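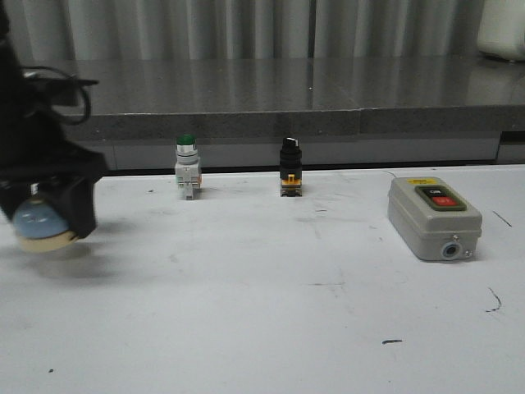 # Schaltzeug-Sammlung: Taster, Wahlschalter, Leuchtmelder

Lesezeit: 4 Minuten

Hallo und schön, dass du den Ordner gefunden hast! Ich sammle hier alles, was ich zu meinen Befehlsgeräten aufgeschrieben, fotografiert und in Tabellen gekippt habe. Angefangen hat es mit einer Kiste aus einer Werkstattauflösung in Furkovgate, in der alles kreuz und quer lag (Pilzköpfe ohne Unterteil, Kontaktblöcke ohne Kopf, dazwischen Kabelschuhe und ein halber Schuko-Stecker). Inzwischen ist daraus ein richtiger Datenbestand geworden, und weil mich immer wieder Leute danach fragen, liegt er jetzt eben hier.

Stand: Do, 16. April

## Was drin ist

- `bilder/` - 3.000 Fotos, fast alle auf der weißen Tischplatte
- `teile.csv` - 841 Einträge, pro Teil eine Zeile
- `notizen/` - meine Zettel, abgetippt, mit allen Rechtschreibfehlern
- `alt/` - die erste Version der Tabelle, bitte nicht mehr benutzen

Die Spalten in `teile.csv` heißen `kopf`, `kopffarbe`, `ring`, `block`, `blockfarbe`, `klemmen`, `zustand` und `bemerkung`. Bei `bemerkung` habe ich mich ein bisschen gehen lassen, da steht auch mal "schaltet wunderbar satt" drin. Wer das maschinell auswertet, lässt die Spalte besser weg.

## Wie ich die Teile einordne

Ich gehe immer von oben nach unten vor: erst der Kopf, dann der Ring oder Kragen, dann der Kontaktblock. Der Wahlschalter auf dem Bild ganz oben ist dafür ein dankbares Stück, schwarzer Knopf mit weißem Zeiger und darunter ein gelb-oranger Block. Den findet man in jeder Kiste sofort wieder! In der Tabelle wird daraus `wahl / schwarz / gelborange`.

Schwieriger sind die Teile mit runder, farbiger Kappe. Bei dem dunkelgrünen Kopf mit dem silbergrauen Ring kommt man vom Ansehen allein nicht weiter, das kann ein Leuchtmelder sein oder ein Taster. Solche Kandidaten bekommen bei mir erst einmal `taster_oder_melder`, und dabei bleibt es, bis ich sie durchgemessen habe. Ich habe früher geraten und mich damit ordentlich blamiert - ein ganzer Schwung Melder stand monatelang als Taster in der Liste.

Pilzköpfe führe ich unter `pilz`, egal ob rastend oder nicht. Ob einer rastet, steht in der Bemerkung. Und bitte die Farbe so eintragen, wie sie heute aussieht, nicht wie sie laut Katalog mal gewesen sein müsste. Blassblau ist blassblau.

## Der Tisch

Die Platte ist mattweiß und hat ihre besten Tage hinter sich. Graue Wischer, Kratzer, rechts unten so ein krummer dunkler Kringel. Ich habe alles probiert, Glasreiniger, Schmutzradierer, sogar Zahnpasta (macht es nur glänzend, lasst es). Wer die Bilder freistellen will, sollte wissen, dass die Striche zum Tisch gehören und nicht zu den Teilen. Ein loses Drähtchen sieht nämlich in der Verkleinerung ganz ähnlich aus, ich bin selbst schon darauf hereingefallen.

Schatten habe ich dringelassen. Ohne Schatten sehen die stehenden Schalter aus, als würden sie schweben, und das mag ich nicht.

## Aufbewahrung

Die Teile liegen in Sortierkästen von Enby mit 40 Fächern. Köpfe und Blöcke bleiben zusammengesteckt, wenn sie zusammengehören, sonst sucht man sich dumm und dämlich. Einzelne Blöcke kommen nach Farbe weg, Schrauben der Klemmen immer leicht angezogen, damit nichts herausfällt. Für die großen Pilzköpfe habe ich tiefe Schalen von Lapointe genommen, in die normalen Fächer passen sie schlicht nicht hinein.

## Bekannte Macken

- Grün und Dunkelgrün sind nicht sauber getrennt, da war mal die Lampe kaputt.
- Die ersten 1.000 Bilder haben einen leichten Gelbstich.
- `zustand` geht von 1 bis 5, aber im Dezember habe ich eine Weile andersherum gezählt. Die Zeilen sind mit `dez` markiert.
- Spannungsangaben fehlen fast überall. Bitte nie von der Tabelle auf den Anschluss schließen, immer am Teil selbst nachsehen!

## Benutzen und weitergeben

Macht damit, was ihr wollt, ein kurzer Hinweis auf die Bovside-Sammlung wäre nett. Korrekturen gern als neue Zeile ganz unten in der CSV, ich sortiere sie dann ein.

Kommentare (4)

**klemmbrett77**
Super Sache, danke! Gibt es die Tabelle auch mit Semikolon statt Komma? Mein Excel spinnt sonst.

**Bovside (Autor)**
Kommt mit dem nächsten Schwung, liegt dann als `teile_semikolon.csv` daneben.

**hutschiene**
Zu den grünen: Halt mal eine Taschenlampe schräg an die Kappe. Bei meinen Meldern sieht man dann die Fassung durch, bei den Tastern nicht.

**rosti_b**
Zahnpasta hab ich auch probiert. Jetzt hab ich einen weißen Tisch mit einem glänzenden Fleck in der Mitte.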